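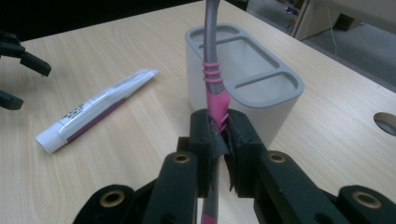
**Figure 3a.** Toothbrush clamped upright between padded jaws.

### 4.2 Pad inspection rule

Under the Clellora protocol, operators inspect both finger pads before each block of 80 demonstrations. A pad is replaced when its facing peels into the contact area. Scuffing alone is logged.
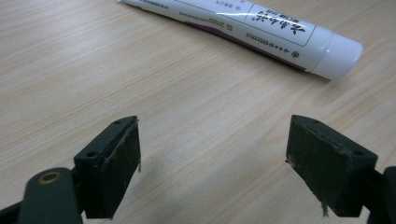
**Figure 3b.** Open pads with surface wear; tube beyond reach.

Episodes start with the fingers open and clear of the object. Of 234 episodes reviewed, 6 broke this rule and were excluded.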